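Galeria: a turma de robótica e o projeto da horta

Setembro chegou e finalmente conseguimos juntar aqui um bocadinho do que andámos a fazer no clube! Para quem nos lê pela primeira vez: somos o Kozan, o clube de robótica que o professor Oğuzhan Kozan abriu na escola (sim, ficou com o apelido dele, foi votado e ele perdeu), e este ano o nosso desafio chama-se Tindow. A ideia é simples de dizer e complicada de fazer: pôr braços robóticos a arrumar ferramentas de jardim de mão, para a oficina da horta escolar.

Escolhemos as ferramentas de jardim por causa da Noémi Jakab, que trata dos canteiros e apareceu numa reunião a queixar-se de que no fim de cada aula ficava tudo misturado. A Şengül Yaman disse logo «isso fazia um robô» e pronto, ficámos com trabalho para o ano inteiro.

Primeiro vieram as simulações. O Hüsnü Erdem montou uma versão da mesa no computador e o nosso programa, o Flultaditz, correu quase 2000 tentativas virtuais antes de tocarmos numa ferramenta a sério. Aprendemos imenso! Também aprendemos que uma ferramenta simulada é muito mais bem-comportada do que uma verdadeira, com cabo torto, dentes curvos e o peso quase todo numa ponta.

A parte de que mais gostamos é esta, a da mesa. Cada ferramenta pede uma pega diferente e passámos tardes inteiras a discutir onde é que a garra deve fechar: a meio do cabo, mais perto da cabeça, mesmo no fim? 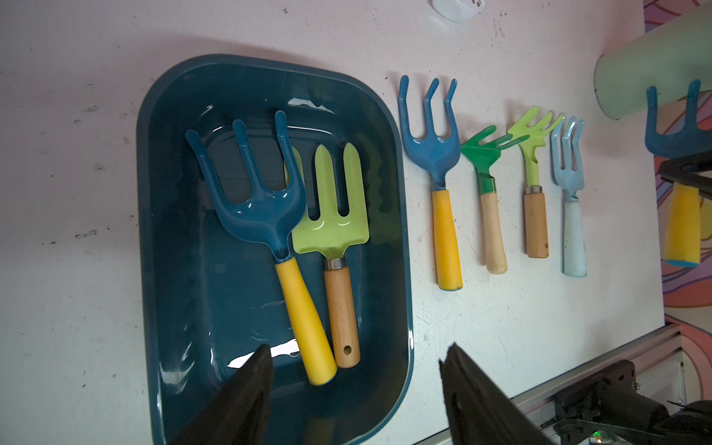 O Hüsnü defende o meio do cabo com unhas e dentes. A Nesrin Türkmen prefere apanhar junto à cabeça, onde a ferramenta roda menos quando sobe, e traz sempre um caderno com os desenhos das pegas para nos convencer. Neste momento o Flultaditz experimenta as duas hipóteses e fica com a que tiver melhor pontuação, o que deixou toda a gente mais ou menos contente.

Os cabos de madeira e os cabos amarelos também deram conversa. Os garfos azuis de cabo amarelo são os preferidos da Şengül para testar o reconhecimento por cor, e os verdes obrigaram-na a reescrever uma parte do código: garfo e ancinho com quase a mesma cor, e o programa a trocar um pelo outro! Agora olhamos primeiro para a forma da cabeça e só depois para a cor, e os enganos diminuíram bastante.

O tabuleiro verde-azulado tem muito brilho por dentro e os reflexos são um assunto sério para quem trabalha com visão. A Nesrin anda a estudar maneiras de o programa os ignorar. Se alguém tiver sugestões, por favor, escrevam-nos, ela responde a tudo.

Em breve vamos mostrar o Tindow no encontro de clubes de Imine. Levamos 2 demonstrações: uma só de arrumação, com as ferramentas espalhadas na mesa, e outra em que o público escolhe a ferramenta e o robô tem de a ir buscar. A segunda ainda nos faz suar um pouco (ferramentas muito encostadas umas às outras continuam a ser difíceis), mas estamos a treinar todas as tardes a partir das 16h.

Quem quiser entrar no clube pode passar pela sala e falar com o professor Oğuzhan. Não é preciso saber programar, a Noémi também não sabia e hoje é ela quem calibra as garras!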